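**Cable segmentation vs. depth for planning inside a PC case**

Sub-forum: Perception and Planning

---

**pmtanoli**, 22nd July

I'm working on the planner for a disassembly cell (the project is called Galosen) and I'm stuck on cables. The job is to reach the blue plastic parts at the drive bay of an open Dell desktop. The wrist camera feeds a segmentation model, the masks go into the collision map, and the planner, Erari, works from that map. Wrist views:

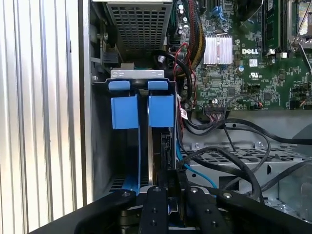
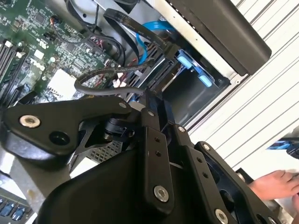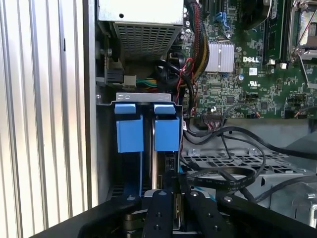

How should loose cables go into the collision map when the depth on them is unreliable?

Put them in as a separate soft layer built from the masks, with a traversal cost that rises towards the centre of each cable, and keep the hard layer for sheet metal, boards and drives. That's what I run at present. The trouble is the cost weight. Set low, the planner goes straight through a cable loop. Set high, it finds no path to the bay at all and times out after 45 seconds.

Any suggestions on the weight, or is the whole scheme wrong?

– Parveen Tanoli

---

**khoa_luu**

I don't think one weight will ever work. A thick sleeved power bundle and a flat ribbon cable behave nothing like each other when a finger pushes on them. Split the cable class into at least two and give each its own cost. You have the masks already, so it's only a relabelling job.

How many labelled frames have you got?

---

**pmtanoli**

2,348, of which 2,000 are for training and the rest held out. All cables are one class at the moment. Relabelling is possible but it's a slow week for somebody, probably me.

---

**jonalyn_m**

I'd disagree with Khoa here. More classes means more confusion between them, and inside a case the black cables cross each other constantly. We tried four cable types on Mistel and the masks flickered between two of them from one frame to the next. The cost map flickered with them, and the planner replanned every cycle.

What helped us was time. We kept a short history of masks, projected them all into the case frame using the arm pose, and only wrote a cell to the map when enough views agreed. We used 13 views. One class throughout.

Also check your hand-eye calibration before touching any weights. If it's off by a few millimetres your soft layer is in the wrong place, and the planner will look stupid when it isn't.

---

**khoa_luu**

The flicker is a fair point, but that's a filtering problem and you've just described the filter. With the history in place I'd still want the classes. How did Mistel deal with a stiff bundle in front of the target?

---

**jonalyn_m**

Badly. It stopped and asked for help. That was acceptable for us because someone was at the bench anyway.

---

**nhi_ta**

Two separate things from me.

1. Your gripper is probably in the mask. With a wrist camera the fingers fill a lot of the bottom of the view, and black links next to black cable is a hard case for any model. Render the gripper from its joint state and blank those pixels before inference. If you don't, bits of finger end up in the soft layer and follow the arm about.

2. Shiny ribbed metal gives rubbish stereo depth. I'd crop the map to the case volume and throw away everything outside it.

---

**pmtanoli**

@nhi_ta I do blank the gripper, but with a fixed mask drawn for the fingers fully open. As soon as they close it's wrong. That could explain the cost blobs near the fingertips. Will change it to a rendered one.

The crop is already in. Calibration was last done in May, so I'll redo that first.

---

**tin_h**

Agree with the rendered mask. Dilate it by a few pixels, as the joint readings lag the image slightly and you get a thin edge left over otherwise.

On the timeout: are you asking for one path from home to the bay? Split it. Plan to a pre-grasp pose above the case with the soft layer switched off, then plan only the last part with it on. The search is much smaller and you can afford a high weight.

---

**pmtanoli**

One path from home, yes. Order of work then: calibration, rendered mask, split plan, then Jonalyn's view history. I'll leave the extra classes until I've seen what those four do.

---

**khoa_luu**

Still think you'll want the classes. Post the held-out numbers when you have them, per cable if you can.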